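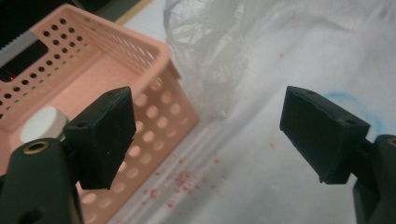

Perforated plastic basket

A perforated plastic basket is a small, open-topped household container with rows of holes through its walls. It is used for keeping loose things together on shelves, counters and tabletops, and for carrying them from one room to another. Few objects in the home are so cheap, so light and so endlessly useful!

Form

Most are molded in one piece, with a thick rim that stiffens the walls and gives the fingers something to hold. The holes save material and weight, let air through, and make it possible to see roughly what is inside without lifting anything out. Round holes in even rows are the classic pattern, though slots, diamonds and leaf shapes all have their admirers. Pink has been a favorite color for decades, from pale salmon to a shade bright enough to find in a dark cupboard. Some baskets also carry clips on the rim, a wonderfully simple feature found on many shapes and sizes.

History

Wicker and wire did this job long before plastic did. In the town of Plonard, a molding works called Staltura began with 23 workers and a single basket shape, and within a few years its catalog listed 40. The local museum at Skodmont now keeps nearly 600 of them — stacked by color, and a marvelous sight — along with several of the original steel molds.

Use in the home

Bathrooms and kitchens are where the basket really shines. Small bottles with screw caps, which tip over so easily on a shelf, stand up nicely when packed side by side against the walls. Shoppers often unpack straight into one, moving bottles out of their thin plastic bags as soon as they reach the table.
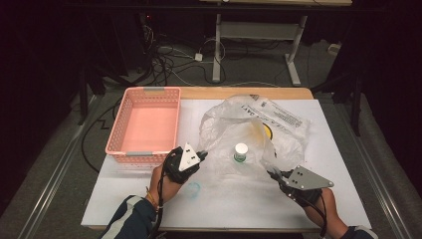

The bags themselves can be flattened, folded into triangles and kept in a basket of their own, a habit especially common in Kaewkla, where market stalls sell baskets in nesting sets. A set of three takes up no more room than the largest one, and the smallest is just right for clothespins, sponges or packets of seeds.

Care

Warm water and dish soap are enough for nearly any basket. An old toothbrush reaches into the holes, where dust and soap tend to collect, and the basket should be left upside down to drain. Long exposure to sun can fade the color and make the rim brittle. Older baskets with a cracked wall are still good for potting sheds and garages, and plenty of them go on working there for many years.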